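Metal bins for the odds and ends

I love a big open metal bin in the workshop! Offcuts, blocks, painted bars, all of it goes in and stays off the floor. Go for sloping sides if you can (your hand gets to the bottom so much easier), and pick a floor with a small hole or two so the dust can drop through when you sweep.

Scuffs are fine. Mine has been in use for 19 years and I only wipe it down in March, with a barely damp rag.
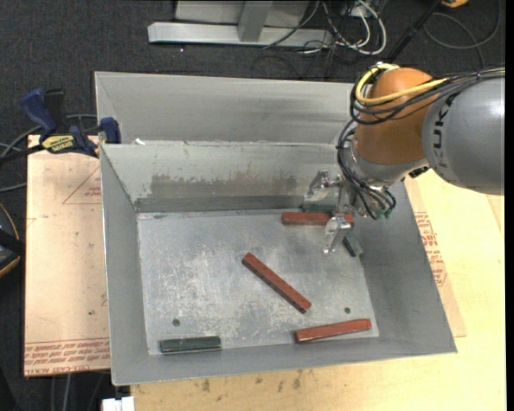

Doina Kovačević wrote in that she lays an old towel in hers at night, and the clatter is gone.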